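Changing over a tray-clearing bench at Hovwood

These steps are for kitchen staff taking over a bench where two arms clear used meal trays into the dish rack. Skendton put the first bench in last March and most of what follows comes from running it through the lunch return. You don't need to know how to program anything.

Before you start

Set the bench up the same way every shift. Rack on the right, tray in the centre, scrap tray and storage bin on the left. If you move the rack, tell whoever is on the next shift and write it on the sheet.

Check that the cables move freely at the top joints. Push the pause button once and release it. Both arms should go to their rest position within 12 seconds. If one doesn't, leave the bench paused and clear by hand.

Loading a tray

1. Put the tray down square to the front of the bench.
2. Leave leftover food where it is. Scraps on the plate are part of the job the arms are set up for.
3. Step back behind the line and press start.
4. Keep your hands out until the light goes green, even if something has dropped.

A tray usually comes back with a plate, a couple of small bowls and chopsticks, plus whatever didn't get eaten.
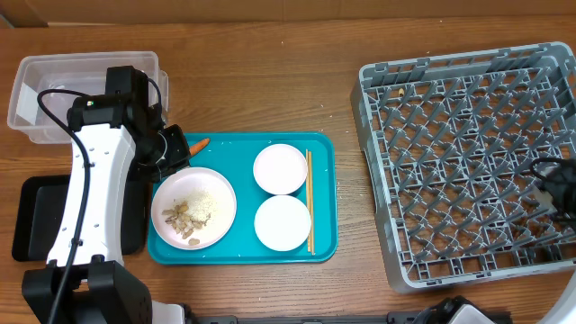 Letay Weldu wrote in after the first draft of this page that the clearing itself was never what wore her out, it was the standing, and that she'd now like the checking job shared around so one person isn't stuck watching the arms for a whole shift.

We've changed the roster to suit. Nobody minds a bench for more than 60 minutes, then you swap to wash-up or the servery. Hours stay as they were before the changeover.

When it stops

Most stops are a chopstick or a bit of food in the wrong spot. Press pause, wait for rest, move the item, press start. Don't pull anything out of a gripper while it's closed – use the release on the side panel.

After three stops on the same tray, finish it by hand and note it on the sheet. Wubit Gashaw collects the sheets at 3 pm. We logged 1,381 trays in the trial, and the notes people wrote were more use than the count.

End of shift

Pause, switch off at the wall, wipe the table and rail with a damp cloth. No spray near the joints.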